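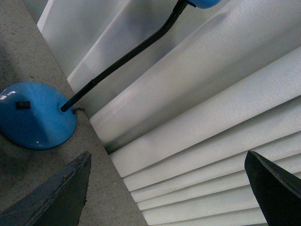
Opinion > Skin & Beauty > Treatments

Search this site Enter keyword Go

Sep 25, 2019
By Beatriz Sampaio

Stop selling laser packages at the first visit

Went in for a consultation in June. Brown spots on both cheeks, the kind you get from years of driving with the window down. Wanted a price and an honest opinion. Got a clipboard, a glass of cucumber water and a quote for $3,000.

Not for one treatment. For a package. Five sessions of laser resurfacing, paid up front, and a discount that ran out when I left the building. I hadn't even taken my makeup off yet.

I like lasers. I've had good results from them, twice, at two different places, and I'd tell my sister to go. So this isn't a rant about vanity or about people who should "age gracefully," whatever that is. My complaint is with the way it gets sold.

Think about what a package asks you to do. You agree to five rounds before anyone has seen how your skin takes the first one. Some people heal fast. Some stay pink for ages. Darker skin can come out of the wrong settings with more pigment than it went in with, and I have olive skin and a mother with melasma, and neither of those things came up. Nobody asked. The woman across the desk asked which credit card.

Compare the Neagu clinic over in Tistavmont, where I ended up. Small place, bad parking. The nurse spent 20 minutes with me, did a test patch by my ear and told me to come back in three weeks. No charge for the patch. When I came back she looked at it, turned the settings down, and said I might only want two sessions. Maybe one. We'd see.

"We'd see" is what I want to hear from someone pointing a laser at my face.

I know the other side. Rent is high, machines cost a fortune, people book and don't show. A friend who used to work the front desk at Mamix says the packages keep the lights on, and that patients who prepay finish their course, and patients who finish are happier. Fine. Some of that is probly true. Resurfacing often does take more than one go, and I don't blame anybody for saying so out loud.

But then sell the package after the first session. Or after the test patch. Offer the same discount, let people sleep on it. If the work is good they'll be back – I was. And put the refund terms on the front page, in letters I can read without my glasses. The contract I was handed had them on page 3, and the gist was no.

Same goes for aftercare. The Grilport chain will happily hand you a bag of creams with your package, "included," and then you look at the receipt. Plain moisturizer and a decent sunscreen was all my nurse wanted me to use. Sunscreen every day, hat, stay out of the sun. Boring stuff.

So what would I do, if you've got an appointment coming up. Ask who is going to be holding the laser, and how often they treat skin like yours. Ask for a test patch. Ask what happens to your money if you stop after one. If the answer to any of those is a special price thats only good today, get your coat.

I never did go back to the first place. They still text me. Last week it was a second package at half off, and I hadn't bought the first one.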